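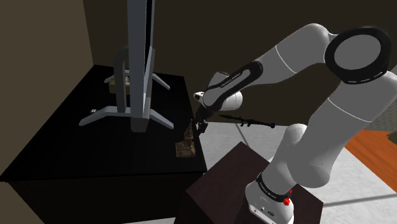 2 min read

December 24, 2023

Small firms in Gerenau will be able to apply for help with their energy bills from the new year, after the town council agreed to extend its winter support scheme for another 18 months.

The scheme, which had been due to close at the end of December, pays a share of the cost of heating and lighting for shops, workshops and offices with fewer than 20 staff. Each firm can claim up to £330 a quarter. Businesses that already receive the payment do not need to apply again, but they must send in a recent meter reading.

The council said demand had been higher than expected on the Morrison estate, where many units are older buildings with poor insulation. Firms there will also be offered a free visit from an energy adviser, who will look at draughts, boiler settings and equipment left running overnight. Computer screens left on after closing time were among the most common sources of waste noted on earlier visits.

Bookings for the visits will be handled by Jornuvo, which runs the council's business advice line. The firm said it hoped to reach every unit on the estate before the summer.

Traders in nearby Ustell, which falls under a different council, are not covered. A request to let them join was turned down on grounds of cost, though talks between the two councils are expected to continue.

Application forms can be picked up from the town hall or the library. Payments will be made within 5 weeks of a completed form being received. Firms that have moved premises in the past year should include a copy of their new lease.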